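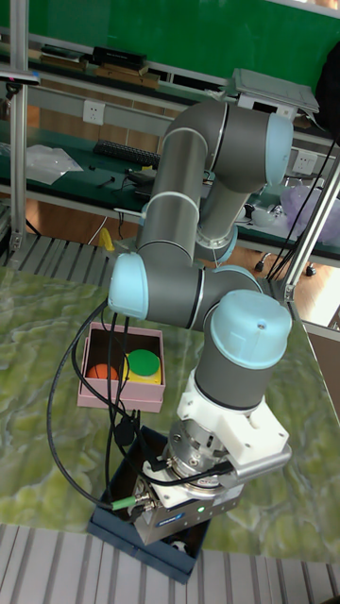
Litside Tasting Notes

Hi, and welcome! This is the readme for my tasting notes on loose leaf tea and tisanes, which I've kept in a spreadsheet for longer than I'd like to admit and finally cleaned up enough to share. Take it, sort it, argue with it.

What's in it

There are 577 rows. One row is one cup, brewed and drunk by me, usually before work. The teas come from three shops: Daltadier, Horobets and Ekasano. Daltadier is where I buy most of my black tea, so black tea is the biggest group by far. Horobets does the herbal stuff (their linden and mint blend shows up a lot, sorry, I went through a phase), and nearly all the greens and oolongs are Ekasano.

122 of the rows are repeats, meaning the same tea from the same bag, brewed a second time at least a week later. I left them in on purpose. My scores wander more than I expected, especially for oolongs, and I'd like you to be able to see that.

Files

cups.csv - the main table
teas.csv - one line per tea, with shop, type and what the bag said
words.txt - the flavor words I use, with a short note on what I mean by each

Columns in cups.csv

cup_id - just a number, in the order I drank them
tea_id - matches teas.csv
grams - leaf weight, from a kitchen scale
water_ml - water before pouring
temp_f - kettle setting in Fahrenheit
steep_sec - steep time in seconds
score - 1 to 10, where 5 means I'd finish the cup but not buy the tea again
flavors - up to four words from words.txt, split by semicolons
milk - yes or no
notes - whatever I felt like typing

Things to watch out for

The cup_id numbers run up to 822, so there are gaps. I took out every coffee row, all the iced tea, and anything where I forgot to write down the steep time. I didn't renumber because my paper notebook uses the old numbers and I still look things up in it.

Steep times under 60 seconds are real! Those are mostly the rolled oolongs, brewed small and strong. Please don't "fix" them.

The word "grassy" changed meaning on me. Early on I used it for anything green and a bit sharp. Starting in May I split it into "grassy" (fresh cut lawn) and "spinach" (cooked, savory, a little salty). Older rows still say "grassy" for both. If you're comparing greens, you might want to lump the two together.

Anything with milk gets a kinder score from me. I like milk. Filter those rows out if you want a fair look at the Daltadier breakfast blends.

My tap water is hard and I don't own a filter. Delicate white teas probably come off flatter here than they would in your kitchen.

What it's good for

Poking around, practice with a small messy table, or picking something to order on a Friday night. I wouldn't use it to rank the shops. I chose what to buy, I chose it badly, and one person's mouth is a pretty small sample.

Using it

Do what you like with it, and a mention of Litside would be lovely. If you find a typo, send me the cup_id and what looks off - I'll check it against the notebook and put the correction in the next version. New cups get added whenever I finish a notebook page.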